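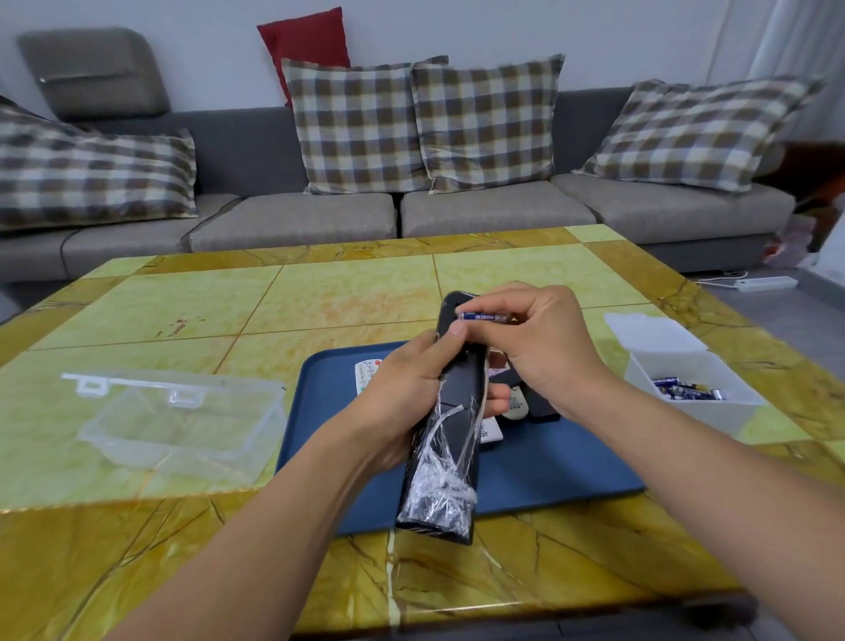
The battery test

Last updated: January 12, 2022

Iulian Nedelcu has a view on remote controls, and he would like it known that he did not want one.

"I trained as an engineer," he says. "I pictured bridges."

What he got was Flenis, a small outfit that compares grippers for anyone thinking of buying one. Since July he and Delia Cozma have been putting 2 of them, the Fevville and the Tornel, through household jobs, and the job everyone asks about is the AAA battery going into the remote. Before either gripper gets a turn, a person does it by hand with a head camera on, so there's something to measure against. The person does it on a coffee table in front of a sofa, with a tray of remotes and a box of loose batteries, and makes it look insultingly easy.

"Look at the right hand," Cozma says. "Thumb and index finger, that's all that's on the battery. The left hand is holding the remote on an angle. Now ask a machine to be that casual."

The Fevville is a two-finger parallel gripper with flat rubber pads. It picks a battery out of a pile very well, Nedelcu says, and then has no idea which way round it's got it. The Tornel has three fingers and costs more than his car. It can roll the battery over in its grip, which the brochure calls dexterity and Cozma calls fidgeting.

"It dropped one down the side of the sofa on the first morning," she says. "We got it back. We also got back a pen and some toast."

Out of 32 tries each, the Fevville seated the battery 23 times. She won't give me the Tornel's score until the controller has been retuned, and when I ask whether that means it was lower she offers me a biscuit.

Then there's the plastic. The black remote still has crinkly clear film around part of it, and Nedelcu refuses to have it taken off. He has had letters on the subject.

"People leave the wrap on. My mother's had it on hers for years. If your gripper only works on a naked remote, it doesn't work at my mother's house."

The film is shiny, so the wrist cameras hate it. The cheaper one reads the folds as edges and sends the fingers off to grasp a wrinkle. They tried a depth camera next, and it saw a hole where the remote was. The glossy tabletop doesn't help, with light streaking across the finish near the front edge. Sorin Mocanu, who writes the controller code, asked for a matte tablecloth and was told he could have one at Christmas.

Christmas has come and gone. "No tablecloth," Mocanu confirms by email.

I ask Cozma which she'd buy with her own money. She thinks about it for long enough that I finish the biscuit.

"The Fevville, and I'd spend the other $2,000 on a better camera," she says. "Iulian would buy the Tornel. He likes the noise it makes."

"It's a good noise," says Nedelcu.

Next up is the lid test, using hinged storage boxes. He has opened and closed one 2,000 times himself to wear in the hinge, and he'd like that known too.

Recent items
Định Âu on cable routing for small arms
Wrist camera or overhead? Readers write in
D'Souza controller: first week on the bench
Amrit Gosselin: why my gripper squeaks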